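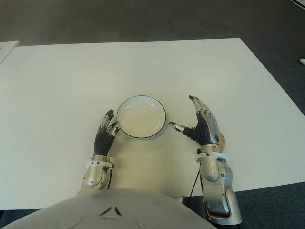 Section 3. Setting up the table and laying places

Read this before you unpack the crockery. Takes one person a while, two people much less. The frame and legs should be done by now (Section 2). If the top still rocks, go back and do the feet again, don't carry on and hope.

3.1 Before you start

You need:
the table, standing where it's going to live
two soft cloths, one damp, one dry
washing-up liquid, the plain sort
the Fover plates, still in their sleeves
felt pads from the small bag (bag marked C)
tape measure

Clear the floor round the table. Packing straps, lids, bits of card, all of it. Easy to trip on when you're carrying a stack.

NOTE: On carpet the feet sink a bit over the first few days. Check the level again after a week. Hard floors, no need.

3.2 Cleaning the top

1. Peel off the film. Start at a corner and pull low and slow, along the table not up. If it tears, pick up the new edge with a fingernail. No knives.

2. Wipe the whole top with the damp cloth and one drop of washing-up liquid. One drop. More and you'll be chasing smears all afternoon.

3. Rinse the cloth, wring it hard, wipe again.

4. Dry straight away. Long strokes, end to end.

5. Look across the top from low down, with the light behind it. Any glue marks show up as dull patches. Rub with the damp cloth and warm water till gone.

CAUTION: No bleach, no cream cleaner, no scouring pads. They take the sheen off and it doesn't come back. White tops show it worst.

CAUTION: Don't put anything on the top until it's fully dry. A plate on a wet surface slides a lot further than you'd think.

3.3 Putting two tables together

Skip this if you've only got the one.

1. Bring the second table up slowly, one person at each end. Lift, don't drag, the feet will catch on carpet.

2. Line up the long edges first, then close the gap.

3. Run your palm over the join. If you feel a step, turn the foot nearest the step. Half a turn at a time.

4. Fit the Otton clips underneath, 3 per join. Push till they click. If one won't click the tables aren't level, see step 3.

NOTE: Don't lay a place over the join. Even a small step makes a plate rock, and glasses are worse.

NOTE: The clips hold the tables together, they don't hold weight. No leaning or sitting on the join.

3.4 Unpacking the plates

The Fover plate is the round white one with the thin black line round the rim. Bowls and side plates are in the other carton and come with their own sheet.

1. Put the carton on the floor, not on the table. The staples underneath will scratch the top.

2. Open the top flaps and take the plates out one at a time, sleeve and all. Both hands.

3. Slide the sleeve off over the table. Low down, so if it slips it hasn't got far to go.

4. Check the rim. Run a finger all the way round, gently. Chips and rough spots go back, keep the sleeve for the return. Small breaks in the black line are only a colour fault and safe to use, but we'll swap those as well if you ask within 51 days of delivery.

5. Wash before first use. Hot water, washing-up liquid, rinse, dry with a cloth that doesnt shed.

CAUTION: Never pull two plates apart by twisting. If they've stuck together run warm water over both and wait.

3.5 Laying a place

1. Decide where people sit. Chairs in first, then plates. Other way round and you'll be shifting everything.

2. Hold the plate by the rim, one hand each side, thumbs at the edge and off the eating surface. Fingers clear of underneath before you set it down.

3. Lower it flat. Don't land one side and drop the other.

4. Set it back from the table edge by the width of your thumb. More if children are eating.

5. Check it's centred on the chair. Move it by lifting. Sliding marks the foot of the plate and, over time, the top.

6. Cutlery next. Forks left, knives right, blades facing in. Spoon on the outside right if there's soup, otherwise leave it in the drawer.

7. Glass above the knife.

8. Stand back at the end of the table and look down the row. Plates in line? Good. If not fix the odd one out, not all the others.

NOTE: Left-handed diners often prefer the glass on the other side. Ask, or leave it and let them move it.

NOTE: Under a bright ceiling light the glaze throws a shine along the rim. It can look like a smear. Tilt the plate before you go and rewash it.

If you're using mats: Haltura mats go down before the plates, smooth side up. Press from the middle outwards to get rid of the curl. New mats curl more, leave them under a heavy book overnight. The ridged side grips the table so don't be tempted to flip them for looks.

3.6 Hot food

The table top is not heatproof. The plates are fine with hot food but heat goes straight through to the foot and then to whatever is underneath.

1. Plates warmed in the oven: always on a mat. 70 degrees at most for warming.

2. Pans and oven dishes: on a trivet, never a mat. Mats melt.

3. Candles: in a holder with a base wider than the flame end, and on a mat.

CAUTION: Don't put a hot plate into cold water or onto a wet top. It can crack, sometimes not till the next time you use it.

3.7 Clearing and storing

1. Scrape, then stack. Never stack with cutlery in between.

2. Up to eight plates in a pile. After that start another one.

3. One felt pad between each plate in the cupboard. Spare pads come in packs of 200 from Vashisht, the parts shop on the back page. Don't use kitchen roll, it holds damp.

4. Wipe the table as in 3.2, steps 3 and 4. Liquid only if it's greasy.

Yellow marks on the plate: first check it isn't just the room light, take it to a window. If it's still there it's usually tea, curry or hard water. Paste of bicarb and water, leave ten minutes, rub with a soft cloth, rinse. Grey lines are metal from cutlery, same paste, rub a bit longer.

Dishwasher: yes, lower rack, rims not touching. The black line is tested to 1,000 washes on a normal cycle. The intensive cycle wears it quicker so save that for the pans.

3.8 Quick fixes

Plate rocks: turn it a quarter. Still rocks, it's the plate. Stops, it's the table, so recieve no plates back in the box until you've checked the level.

Plate slides: top is damp or there's liquid left on it. Rinse and dry.

Join opens up: a clip has popped. Refit all of them on that join, not just the loose one.

Top marks when you write on it: put something under the paper. Pen dents don't come out.

Next: Section 4, Chairs and benches.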